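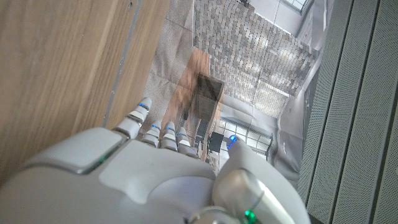

I have a complaint about the way my field keeps score, and I'm going to make it at some length, so get a coffee.

Every paper on robot hands that crosses my desk has a table in it. The table has a column called success rate, and the number in that column is big and bold if it belongs to the authors and smaller if it belongs to anybody else. I read these tables for a living and I've made plenty of them myself. I've started to think they hide the one thing I want to know, and that's how the hand behaves when what it sees is confusing.

Last July our group compared two policies for the same five-fingered hand. One was trained on 3,000 demonstrations, mostly clean ones, plain tables and matte backgrounds and even light. We called it Fontana. The other, Dulari, got a much smaller pile, but the people teleoperating it had been told to work wherever they liked, next to shiny stuff, wood grain, windows, whatever the building had to offer. On our standard bench test Fontana won. Not by a mile, but enough to get the bold type.

Then Brittany Perron, who runs our evaluations and is much more patient than I am, made up a second test. She called it Cludow (I've asked what it means, and she won't say). It had 30 trials, all in rooms with awkward surfaces, and she did something I'd never seen done properly: she wrote down what the hand did in the 2 seconds before contact. Did it slow down? Did it back off and look again? Or did it just go barreling in at full speed toward something that wasn't there?

I thought this was fussy, and I said so. I was wrong! Going through her notes changed my mind about pretty much everything we'd written that summer. Fontana's misses were fast and sure of themselves. Dulari missed too, quite a lot, but it missed slowly, with the fingers half open, and a slow miss is one you can recover from. Put both in a success column and a miss is a miss. You'd never know one of them was likely to crack a knuckle joint and the other was likely to try again.

The wrist camera is a big part of this. People who work with fixed overhead cameras don't always appreciate how strange the world looks from back there – everything is tilted, the hand itself takes up a huge chunk of the view, and a big glossy panel can offer you a whole second room to reach into, bricks and windows and all.
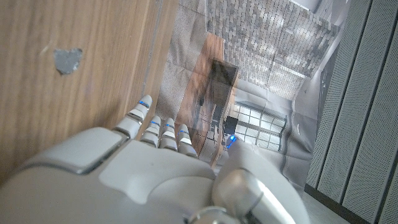 Wrist view, with the fingers up against the wood grain and the glossy panel behind them.

A person gets past this without thinking, mostly by moving their head. The policy has to learn to do something similar with the wrist, and it's only going to learn that if somebody shows it the confusing stuff in the first place. I'd take 20 messy demonstrations over another afternoon of tidy ones, and I've been saying so in meetings until people look at their phones.

The usual answer is that you can fake the mess. We tried. We had a tool called Patine that pasted synthetic glare and reflections onto clean footage, and it helped a little, and I don't want to be snotty about it because it was a lot of work. But the fake reflections didn't shift properly when the wrist moved, and that shift is the clue you want the policy to pick up on.

The fair objection to all this is that approach notes are slow and a bit subjective. Two people can disagree on whether a hand hesitated. Brittany and I disagreed on several trials and argued about one of them all through lunch. Fine. Publish the disagreements, then. I'd still learn more from a page of those than from a third decimal place, and if reviewers started asking for them I think we'd all have them ready within a year.

We're redoing the comparison with her notes printed right beside the success numbers, same size type, no bold.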